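Clakbridge workshop opens its doors for demonstration of simulated robot training

10/06/2022

Visitors to the Mereck building in Clakbridge were shown last week how a robot arm can be taught to handle small household objects before any of the hardware is switched on.

The open day was organised by Paiva, the engineering firm that occupies the ground floor, and ran from mid-morning until early evening. According to the firm, 947 people came through the door over the course of the day. Registration had been capped at 1021, a limit set by the fire certificate for the ground floor and the yard combined.

The main demonstration was of a software project called Plestalau, which Paiva has been developing for two years. It is a simulator. A robot arm, a table and a set of objects are modelled in software, and a control program is given a task to carry out with them. The program's attempts are scored, its settings are adjusted, and the process repeats until the success rate reaches a level set in advance.

Francine Lapointe, who leads the Plestalau work, gave the opening talk and repeated a shortened form of it each hour. She began with the tabletop task, on the grounds that it is the one most visitors can judge for themselves. The arm has to approach an object or a marked spot on a table, place its gripper over it at the correct height and angle, and do so without disturbing anything else standing there.

"Reaching a point in empty space is a solved problem," she said. "Put a plant and a bottle next to that point and you find out how good your planner is."

The tabletop task was displayed on a large screen at the end of the hall, with the view rendered as the program ran. Visitors could ask for a run to be stopped and the table looked at from another side. 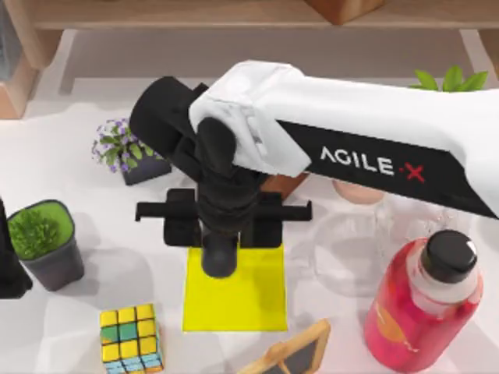 Lapointe said the objects had been chosen for the different difficulties they present. Transparent materials are awkward for most vision systems, as light passes through them and the outline changes with whatever is standing behind. Foliage has no single surface for a depth estimate to settle on. Flat items lying on a table are easy to see and hard to pick up, and a gripper that comes down a few millimetres too low will press against the table itself.

Shadows were discussed at some length. In early versions of the simulator the lighting was uniform and objects cast no shadows at all. Control programs trained under those conditions performed well on screen and poorly on the bench, where they tended to treat the gripper's own shadow as part of the object below it. The current version calculates soft shadows for every item and varies the position and strength of the light between runs.

The same approach is applied to the objects. Between one run and the next the software can shift their positions, turn them, alter their colours within a given range, or remove some of them. Paiva calls each arrangement a layout. A control program is normally trained on several thousand layouts and then tested on a smaller set that it has not met before. Results on the second set are the only ones the firm reports.

Asked by a visitor how closely simulated results match those from a physical arm, Lapointe gave a figure for a single case. On a reaching task tested in both settings, the first physical trials succeeded in around 55 per cent of attempts, against a much higher figure in simulation. The gap was narrowed by measuring the friction in the joints of the physical arm and entering the values in the model. She declined to give the later figure, which has yet to be checked by anyone outside the firm.

The afternoon sessions were more technical. One dealt with contact — the moment at which a gripper finger meets a surface — and the trade-off between accuracy and speed in calculating it. A simulator that works out contact forces in very small time steps gives more reliable results but may run slower than real time, which removes much of the advantage of using one. Plestalau shortens its time step only when two surfaces are close to touching, and lengthens it again once they have separated.

A second session covered gripper design. For parallel grippers, in which two fingers close towards each other along a straight line, the main settings to be modelled are the opening width, the closing force and the shape of the fingertips. Paiva's staff showed how a change in fingertip shape alters the number of failed grasps on narrow objects, and how the same change can make matters worse on rounded ones. No one fingertip came out best across the whole set of objects.

A third session, on cameras, was cut short when the projector in the smaller room overheated. It was completed in the yard with printed handouts. The speaker's main point was that a camera fixed above the table and a camera carried on the arm give different kinds of error. A fixed camera loses sight of the target when the arm passes over it, at the stage when accuracy matters most. A camera on the arm keeps the target in view for longer, but any flexing in the arm shifts the image. Plestalau can model either arrangement or both together.

Members of the public were able to try the system at 5 workstations along the east wall. Each was supplied with a hand controller, and users were asked to guide a simulated gripper to a target on the table. Most took several attempts to judge the height correctly from a single view. Staff then switched on a second view from the side, and times fell noticeably. The recorded attempts were deleted at the end of the day, in line with a notice posted at each workstation.

Questions from the floor were mainly about cost and employment. On cost, Lapointe said that a simulator does not remove the need for physical testing but moves it to a later stage, when fewer faults remain to be found. A collision in software means a restart. A collision on the bench can mean a damaged joint and a wait of several weeks for the replacement part.

On employment, she said the firm's present customers were laboratories and training colleges, and that she could not speak for how manufacturers might use such tools in future. A questioner who works in a packing warehouse asked whether the arm could cope with crushed or leaking boxes. Lapointe replied that it could not at present. Objects that bend or change shape are handled only in a limited way, and liquids are not modelled at all, so that a bottle on the simulated table is treated as a solid body with a fixed weight whatever it may appear to hold.

There were also questions about the choice of robot arm. Paiva said the simulator reads a standard description file listing the lengths, joint limits and masses of each part, and that arms from different makers can be loaded in the same way. The quality of the result depends on the quality of the file. Where masses have been estimated instead of measured, the simulated arm may settle more quickly than the real one after a fast movement, and this is not always apparent from watching it on screen.

The firm intends to release a version of Plestalau to teaching institutions in August. It will include the tabletop task, a set of layouts and the scoring tool used in the demonstration. The contact model will be supplied in a simplified form, which Paiva says will run on an ordinary desktop computer without a separate graphics card. Full licence terms have not been published.

Two further demonstrations are planned at the Mereck building later in the year, both for school and college groups. Places are allocated by the firm on application, and teachers are asked to state the age of the group and whether any students need step-free access to the workstations. The entrance from the yard is level; the street entrance has three steps.

Slides from the opening talk and the contact session are available from Paiva's reception desk on request. The camera session handout is being reprinted with a corrected diagram on its second page.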